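Musty towels from a front loader, even straight out of the wash
Sostwood Neighbors Help Board > Laundry & Cleaning

posted by drisham_mom48
Okay, I'm at my wits' end with our towels. They smell fine when I fold them, and then the second somebody gets out of the shower and uses one – boom, wet dog. We moved into the new place in August and went from an old top loader to a front loader, and I swear it started about a month later. I've tried more detergent, I've tried the expensive detergent, and I've tried leaving them in the dryer an extra cycle. We have hard water here if that matters. Do I need to throw them all out and start over? There are a LOT of towels.

posted by pinecone1528
Don't throw anything out! More detergent is making it worse. I did the same thing for a whole year. The soap doesn't rinse out all the way, it builds up in the loops of the towel, and then the stink has something to live on. Hard water makes it cling even more.

What worked for me: wash the towels on the hottest setting with no detergent at all and a cup of plain white vinegar in the drum. Then run them again, hot, with half a cup of baking soda and still no detergent. Dry them all the way through. After that, use 2 tablespoons of detergent per load, max, and skip the fabric softener forever (it coats the cotton, so the towels quit soaking anything up). Never mix the vinegar with bleach, please.
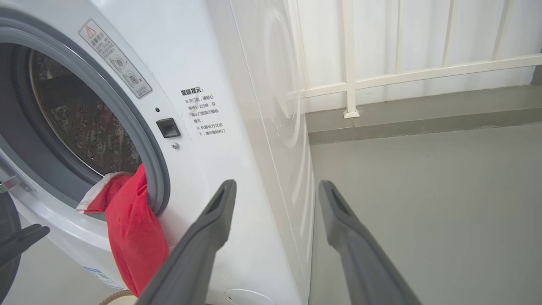 Front loader door seal, with a red cloth hanging over the lip

The other half of it is that gray rubber seal. Pull the fold back with your fingers and look down at the bottom of it. Mine had hair, a dime and a kind of black jelly I'd like to forget. I wipe it out with an old rag after the last load of the day and leave the door open overnight. Oh, and take the wet stuff out right away – I used to let mine sit till after dinner and that was half my trouble.

posted by skundomard
what she said about the door. also clean the filter, little hatch at the bottom front on most of them, put a towel down first or youll be mopping

posted by vasiliu_st_renter
I just bought new ones on sale, some 200 thread count or whatever towels have. They smell fine so far. It's been two weeks.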